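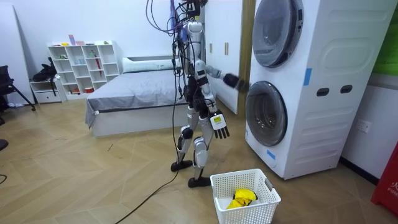 The laundry rules for the guest rooms at Kassa House were the first point of the meeting on January 5, 2020. Yeshi Wolde took the chair and Mahlet Tekleab wrote the minutes. Yeshi reminded us that the white machine with two doors, one over the other, stays in the bedroom until June. The white plastic basket with the handle hole is to stand by the machine as it does now, and each guest brings the full basket back to the same place. It was agreed that coloured cloths, such as the yellow one with dark markings, are not washed together with bed linen.

Point 2, use of the two drums. The members discussed which drum is for which laundry. Mahlet proposed that small things are washed in the lower drum and everything else in the upper one. Accepted with 8 votes for and none against. 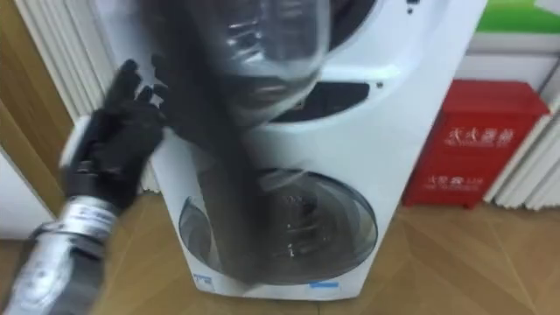 The same point continued with the hours of washing. No programme shall be started after 9 in the evening, as the neighbours in room 11 have complained two times. The doors are left a little open after use.

Point 3, costs. The repair offer from Bradum is 114 euros and was approved. The offer from Tesov was not complete and goes back to them.

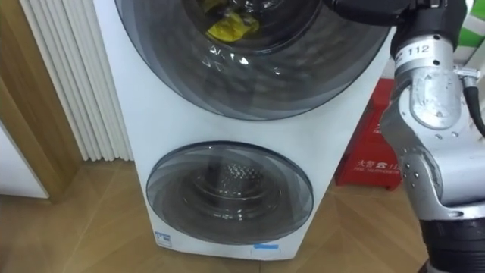 Mahlet Tekleab remarked that guests often forget one piece in the drum, and she asked for a short notice on the wall. Yeshi will write it in English and Amharic.

Point 4, washing powder. We stay with Skemum until the present stock is finished.

The meeting was closed at 8 in the evening.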